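14 May 2019 – Kanaan test, rear shock, bike no. 2

Second day on the Kanaan circuit. Track dry all day, wind from turn 9 after lunch. Ran the Ulura shock in the morning with the February base setting, then swapped to the Rovevo unit at the break. Same swingarm, same linkage, same rider.

Ulura, 14 laps. Rear pumps on exit of turn 4 from lap 6 onward. Two clicks more rebound moved it later in the corner, didn't remove it. Data shows shock speed peaks at 287 mm/s over the curb, higher than anything we logged in February. Body temp at pit-in was still climbing, so the last stint isn't comparable with the first.

Rovevo, 11 laps. Started too soft, bottomed at the hairpin, added preload and went again. Pumping is gone but the rear steps out on the first touch of throttle. Tire wear on the left shoulder looks worse by eye. No lap time worth quoting – traffic on both good runs.

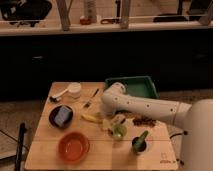
Mahmoud Abdelaziz doesn't buy the temperature theory. His point was that the pumping begins at the same lap whichever rebound we run, so he'd look at rear tire pressure first and leave the oil alone. He wants the hot pressures from both stints before anyone opens a shock.

Fair. Hot pressures were only written down for the Ulura run. The other sheet is blank in that column, my fault.

Other items:

- Linkage bolt torque rechecked after each swap, no movement.
- Rear potentiometer drifts 2 mm between zero checks. Replace before the race.
- Ulura unit has 959 km on it since service. Next one due at 400 more.
- Kutico logger dropped the rear wheel speed channel on the out lap, came back by itself. Connector cleaned, cause not found.

Next run: Ulura back in, February clicks, pressure down one step, six laps minimum. If it still pumps at lap 6, send the shock out for a dyno check.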